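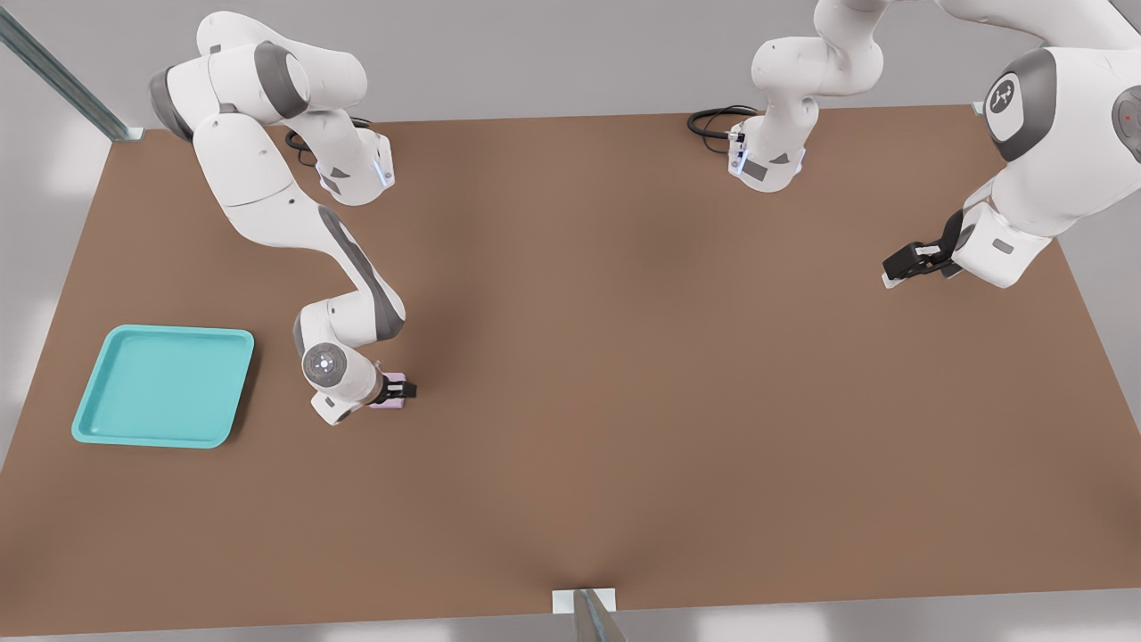 Fig. 1. Brown matte tabletop, from above.

Section 2: Setting up your table for a big puzzle

I wrote this part of the Okden puzzle kit guide because the original leaflet skipped straight from "open the box" to "enjoy." If you're starting your first 1,000-piece puzzle, please give yourself an evening for the setup – it's worth it!

1. Pick a table you can give up for a while. I usually need 14 days for a landscape with a lot of sky. The dining table works if your family likes eating on the couch.

2. Wipe the top with a barely damp cloth and let it dry all the way. Cardboard soaks up water faster than you'd think, and a swollen piece never sits flat again.

3. Look at the color of the top. A plain, matte surface is easiest on the eyes. If yours is glossy or has a busy grain, lay the Hakilis felt mat over it, smooth side down.

Note: the mat comes rolled up tight. Unroll it the night before and put some heavy books on the corners (cookbooks are great for this).

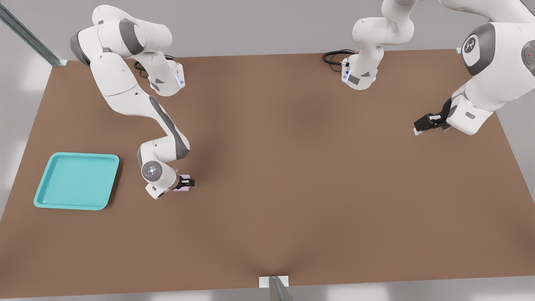

Fig. 2. Shallow turquoise tray, near the left edge.

4. Set out your sorting trays. The kit has 8, and they stack, so you don't need them all out at once. I keep the edge pieces closest to me and the boring sky pieces as far away as my arm can stand.

5. Turn every piece face up before you join anything. Yes, every piece. Put on a podcast.

6. Build the border first, then slide it so there's room on each side for loose pieces.

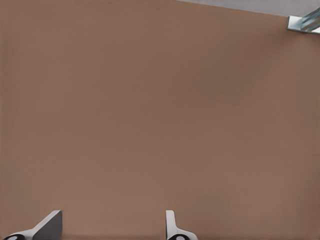
Fig. 3. Plain brown surface, soft even light.

7. Sort out the lighting. One lamp on each side is much better than one overhead, where your own head gets in the way. I have the Forsyth clip lamp on the low setting – the high one bounces off the shiny pieces and gives me a headache.

Caution: keep the lamp cord off the mat. One good tug and you'll be doing the border again.

8. When you stop for the night, cover the puzzle with the Clillesau board. Lower it straight down and don't slide it.

Caution: the board is a cover only. Please don't stand drinks, plants or laundry on it, and if you have a cat, take the clips out of the side pocket and use 2 on each long side.
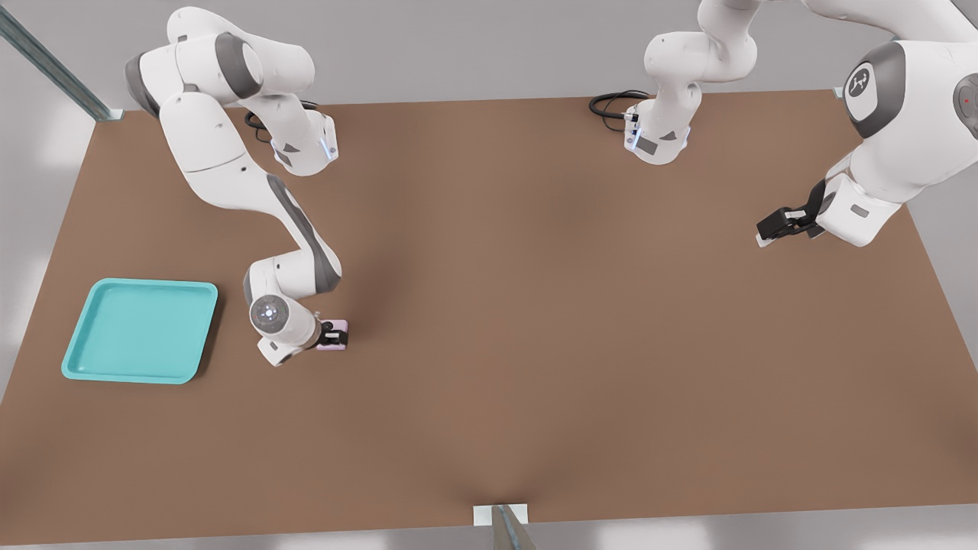
Fig. 4. Table in front of a light gray wall.

If a piece goes missing, check the stacked trays first, then your sleeves, then under the mat. Spare-piece requests are covered in Section 3, along with gluing and framing.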